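Trolton: notes on guardianship and power of attorney complaints

Hi! I'm Pavithra Unnithan and I put this dataset together, mostly in the evenings, after helping my great-uncle sort out a mess with a man who held his power of attorney. Last updated 5/8/21.

What you get is one CSV with 2,719 rows. Each row is a short summary of a complaint that someone handling an older person's money did something they shouldn't have (checks to themselves, a changed will, a house sold cheap to a cousin, you name it). I wrote the summaries myself and took out names, streets and account numbers.
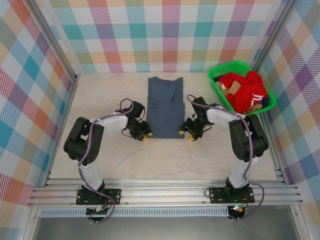
The column people ask me about most is "category," so let me start there. I have 9 of them, and "personal property" is the messy one. It covers jewelry and cars, but also everyday stuff a caregiver walked off with, right down to something like that folded blue-gray garment. I kept the small items in because they often show up in a complaint months before the big withdrawals do. If you only care about cash, filter on "amount" and drop anything under 2,000.

Known problems: 85 rows have no relationship listed, and the older Plalis County rows use "agent" and "trustee" as if they meant the same thing. I started fixing those in January and got as far as the letter H (sorry!).

Please don't use this to figure out how common abuse is. These are complaints, and plenty were never decided either way.

To load it, open trolton.csv in any spreadsheet program, UTF-8, commas, header in the first row. Corrections are very welcome, just send me the row number.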